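Threads > Mafalda Correia > Old desktops

Search posts
Search

Spent Monday on the old office desktops at Karunaratne. They're getting cleaned and reused, and I said I'd write down how I go through one. Short thread.

12 replies 131 likes

Unplug it, hold the power button down for a few seconds, then lay the tower on its side with the cover off. I do this before I touch anything, even on a machine I'm told has been sitting in a closet since October.

Dust first. Short bursts of air, and keep a finger on any fan so it doesn't spin. I start by the power supply and work down toward the cards.

4 replies 87 likes

To get a proper look at the processor, the cooler has to come off. Once the old paste is wiped away you can read the markings on the metal lid. Write them down now — you won't want to take the cooler off a second time.

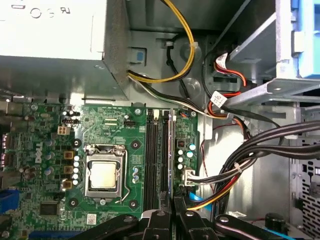
Dell desktop, cover off. 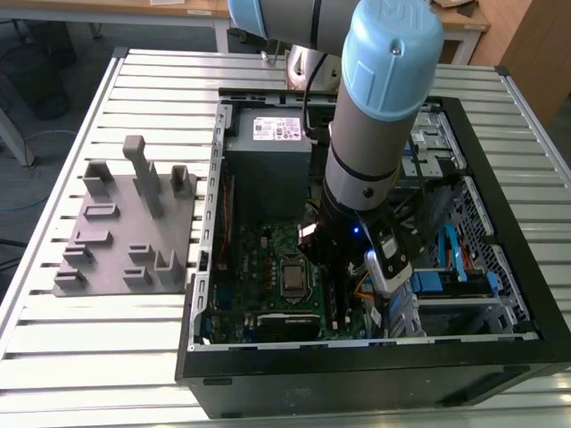 Memory next. Open the clips, press each stick straight down until it clicks, and don't rock it. If a machine won't start after cleaning, I reseat the memory before I suspect anything else. That has fixed more of them for me than new parts have.

9 replies 400 likes

Valter Falcão asked about drives. I pull the old one, label it and put it in a box for whoever is wiping them. The data cable stays plugged in at the board end so I don't have to hunt for the right port later.

Thermal paste: a small dot in the middle of the lid. Put the cooler down flat and tighten the screws a little at a time, corner to opposite corner.

Power cables last. Give each one a light tug. The small four-pin one near the processor is the one I forget, and then the fans spin and the screen stays black.

Mhairi Laing has the spare coolers if anyone is short. I'm doing the next batch in the morning and will post the parts list after that.

6 replies 891 views Share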